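Drusbridge open day, 28/10/2021

Pratis opened its tableware store at Drusbridge to the public for the morning, and I went along with the group from Rullano. The building was a cannery until the firm took it over in April. It now holds stock for hotels and function centres.

We started in the glass room, where the racks are numbered up to 222. Plates come next, then cutlery, sorted into grey bins by pattern. The El Khatib range has its own aisle - 151 lines, mostly coffee pots and serving dishes. A full banquet order for 300 guests is laid out and checked on the long benches before it goes into crates.

Trays are handled in the last room, and I spent the most time there. I like a plain round tray and own too many already. 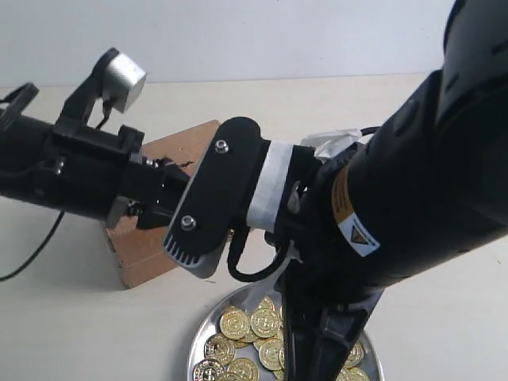
Seconds were on sale by the exit, priced from $4. I bought two oval dishes and a sugar bowl. Parking is on the gravel side, and the 106 bus stops at the gate.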